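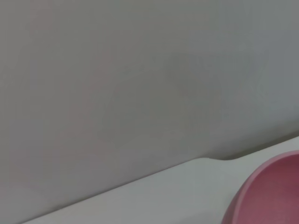
Notebook, Landeg paint bench
May, entry 4
Matte wall finish: touch-up visibility and drying

Purpose

Continuing with the sheen mismatch on touched-up areas. Previous entry ended with the roller patches on the Dendero base still reading darker than the field after a full cure. Question for this entry is whether that is a color difference, a film thickness difference, or a texture difference. Cilach want a recommendation for their maintenance crews and will not repaint whole walls for a scuff.

Materials

Dendero flat interior, pale gray, same batch as entry 2. Prestelance acrylic primer, one coat on all panels. Gypsum board offcuts, paper face, joints avoided. Short-nap roller, foam roller, 2-inch brush. All panels primed, left overnight, then lightly sanded by hand and wiped down.

Base coat

Two coats by short-nap roller. Batch was stirred by hand for the first coat and with the paddle for the second. Should have used the paddle both times. Some settling was evident on the bottom of the can before the second coat, so the first coat may be lean on flattening agent. Noted, not corrected. If the series is repeated, discard the first inch from the top of the can or box the paint properly.

Touch-ups

Panel A: undiluted, short-nap roller, edges left as they fell.
Panel B: undiluted, brush, edges feathered outward.
Panel C: thinned with a little water, foam roller, feathered.
Panel D: thinned as C, short-nap roller, feathered.

Scuffs were made beforehand with a rubber heel, then washed off with a damp sponge. The sponge burnished the base coat slightly on B. This is a separate defect and needs to be kept out of the comparison. Next time wash all four or none.

Observations

Viewed straight on under the overhead tubes, all four are acceptable. Viewed at a low angle with the work lamp to one side, A and B flash clearly. C flashes at the edges only. D is hard to find without the pencil tick on the back of the board.

A shows a thick rim where the roller was lifted. Sanding the rim made it worse, as the sanded area then read shinier than either coat. Do not sand flat paint between touch-up and inspection.

B has visible brush direction. Feathering helped the edge and did nothing for the middle.

C has less stipple than the field. Foam lays the film too smooth, and the patch shows as a soft shade change when the lamp moves. Easy to mistake for a color error. Held a chip of the base coat over it and the color matches by eye.

Working conclusion: texture first, film thickness second, color a distant third, at least within one batch. Nothing here says anything about mixing batches.

Lighting note

The lamp position matters more than I allowed for in entry 2. Warm and cool sources together put a tint across a gray panel that has no tint in it, and it is strongest near whichever source is closer. Shut off the desk lamp before judging. Block the window too. Readings taken with mixed light in entry 2 should be treated as doubtful, including batch 781, which was marked as pink on the strength of one look late in the afternoon.

Drying

Touch dry came well ahead of the time on the can. Sheen kept dropping after that, so any inspection on the same shift is too early. C and D took longer than A, contrary to expectation. Could be the water, could be the corner of the bench they were left in, which gets less air.

To do

Repeat D on a panel with a joint in it.
Repeat D with paint from batch 781, base and touch-up both, single light source.
Order more short-nap covers. The current one has begun to shed.
Grit for the pre-touch-up sanding was 800, much too fine to do anything useful on primer. Find the coarser sheets.
Send Cilach the short version only after the repeat of D.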